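Trenitz rental unit, walk-thru before new tenant. Wednesday, October 25, 2023. Checked by R. Zavala

- [x] Smoke alarms, hall + bedroom: both beep. Hall one is yellowed, replace by July
- [x] Breaker panel: labels ok, 2 blanks missing covers
- [ ] Water heater: relief valve drips. Crisóforo Zepeda to look at it
- [x] Kitchen outlets: GFCI trips and resets fine
- [ ] Back door: deadbolt sticks, needs graphite or a new cylinder
- [x] Window locks: all 7 good
- [ ] Dryer vent: lint packed in the elbow, do not run untill cleaned
- [ ] Floors: clear walkways, fabric and clothes to be picked up 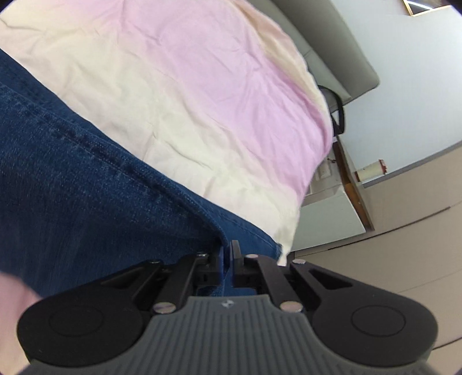
*Floors: pastel cloth and dark denim*

Recheck open items befor keys go out. Zepeda has the spare.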